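Home | Products | Guides | Spare parts | Contact | Search

Section 5. Setting up the rack on the work table

This section is for the Sernell open rack with metal rods. It explains how to prepare the table, how to place the rack, and how to arrange the box and the case for small parts next to it. Please read the section one time to the end before you start. The assembly of the rack itself is in Section 4, and we do not repeat it here.

The text was revised on April 30, 2019. If you have the printed guide from March, the steps 5.2 and 5.3 are in a different order there. Please use the order given here.

5.1 What you need

— the assembled rack, with both end panels fastened
— one cloth in a dark color, larger than the rack by a hand on each side
— one shallow cardboard box without lid
— one organizer case with a lid that closes, for example the Honik small case
— a soft dry rag
— the key which came in the bag with the screws

You do not need a drill for this section. The rack stands by its own weight and must not be screwed to the table.

5.2 Preparing the table

1. Choose a table that stands against a wall. Press on each corner with your hand. If the table moves, correct the legs first.

2. Wipe the table top and let it dry. A wet table under cloth will smell after some days.

3. Lay the cloth over the table. Begin at the wall side and pull toward you. The far edge of the cloth should run straight along the wall, so that later you can use it as a guide for the rack.

4. Smooth the cloth with the flat hand in the place where the rack will stand. Small folds at the front corners of the table do not matter. Folds under the rack do matter, and you must remove them now.

Note: We recommend black or dark gray cloth. Small screws and clips are easy to see on it, and it does not reflect the lamp into your eyes. A white cloth is also possible if your parts are dark.

Caution: Do not use a cloth with a plastic coating. The rack can slide on it when you pull a part out.

5.3 Placing the rack

1. Lift the rack with both hands, one hand under each end. Do not lift it by the side rails. They are made to keep the parts inside and are not handles.

2. Put the rack down with one end panel toward the wall and the other toward you. The rods must run from back to front. If they run from left to right, you have to turn the rack by a quarter.

3. Leave a free space of 9 cm between the rack and the wall. You will need this space for your fingers when you check the rod holders.

4. Stand in front of the table and look along the rods. They should be parallel to each other. A rod that goes to one side is not seated in its holder. Lift it a little, move it over the holder and press it down until it sits.

5. Press lightly on each corner of the rack. It must not rock. If it rocks, look first for a fold in the cloth and only then look for a problem in the rack. 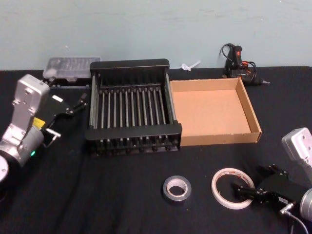
6. Check the side rails from the left and from the right. Each rail should be straight and reach to the end panel. When a rail turns freely in your fingers, tighten it with the key by a half turn and test again. Do not use force. The panel can crack at the hole, and a cracked panel cannot be repaired with glue.

7. Last, pass the soft rag one time over all the rods, always in their long direction. New rods have a thin film of oil from the factory, and it leaves marks on paper and light cardboard.

Note: The rack stays open at the top. Please do not lay a board over it to win a shelf. The end panels hold the rods, they are not made for weight from above.

Caution: Keep the fingers out of the gaps between the rods when you move the rack. The rods can move a little in their holders, and the gap then becomes narrower.

5.4 The box beside the rack

The cardboard box is for the parts you take out of the rack during the work. Many customers ask if they can use a plastic bin. It is possible, but a low cardboard box is quieter, costs nothing, and you can throw it away when it is dirty.

1. Take a box with low walls. If you have only a high one, cut it down with a knife to 5 cm. The cut edge may be rough, this has no influence on the use.

2. Cut on a separate board and never on the table cloth.

3. Put the box against the right side of the rack, so that they touch. When a gap stays between them, small parts will fall into it and lie on the cloth, where you find them only at the end. If you work with the left hand, use the left side and exchange left and right in everything that follows.

4. Leave the box empty until you begin to work. It is a place for passing, not for storing. At the end of the day all parts should be back in the rack or in the case.

Note: The box does not have to be as long as the rack. It is enough if you can reach the whole bottom of it without standing up.

5.5 The case for small parts

1. Fill the case before you put it in its place. It is easier to do this with the case directly in front of you.

2. Use one compartment for one kind of part. Do not mix two sizes of screws in the same compartment, even when they look almost the same. A part of our requests for spare parts comes from this mistake.

3. Close the lid and press the latch until you hear it. Then turn the case a little to one side. If the latch opens, there is dust or a bit of thread in it. Clean it with a dry brush.

4. Put the case near the wall, behind the rack and to the left. This is the place you reach least often, and the small parts are also needed least often. You may put the case on a low tray if you like to move everything together.

5. Turn the latch side toward you. It sounds unimportant, but a case with the latch to the wall must be lifted over the rack each time, and one day it will open in the air.

Caution: Small parts can be swallowed. Keep the case closed when children are in the room, also for a short moment.

5.6 First loading

1. Begin with the heaviest parts and lay them in the middle of the rack.

2. Lay long parts in the same direction as the rods. Short parts can lie across, but they must rest on three rods or more. A part that rests on two rods only will tip.

3. Do not lay anything in the rack that is longer than 38 cm. It will press against the end panels and push them to the outside.

4. After the loading, look again at the rod holders at the far end. If one rod has jumped out, take off the parts above it before you put it back.

5. Wait one night and check the corners again. The cloth becomes thinner under the weight and the rack may sit a little lower on one side. This is normal as long as it does not rock.

5.7 Care

Dust comes through the gaps and collects on the cloth under the rods. Lift the empty rack every 12 weeks, shake the cloth outside and lay it back as in 5.2. Wash the cloth separately the first time, black cloth gives off color.

Clean the rods with a dry rag. For spots that stay, use a rag with a little water and dry the rods immediately. Please do not use oil, polish or kitchen cleaner. The end panels can be wiped with water and mild soap.

Change the cardboard box when the bottom becomes soft or when the walls lean to the outside.

5.8 If something is not right

The rack rocks. Smooth the cloth under it. If it still rocks, put the rack on the bare table for a test. When it stands well there, the reason is the cloth. When it does not, see Section 4, fastening the end panels.

A rod makes noise. It is not seated in its holder, or the holder is worn. Press the rod down. A worn holder can be ordered alone, you do not need the whole crossbar.

The rack moves when you take out a part. The cloth is too smooth, or you pull to the side. Lift the part up first and then bring it over the box.

The lid of the case does not close flat. Some part is standing up in its compartment. Lay it down. Do not press the lid with force, the hinge is the weakest place of the case.

The rack with wire insert (Mrema type) and the folding rack (Folloveo type) have their own guides. The steps 5.2 and 5.4 are valid also for them — the others are not.

Continue with Section 6, Labels and dividers.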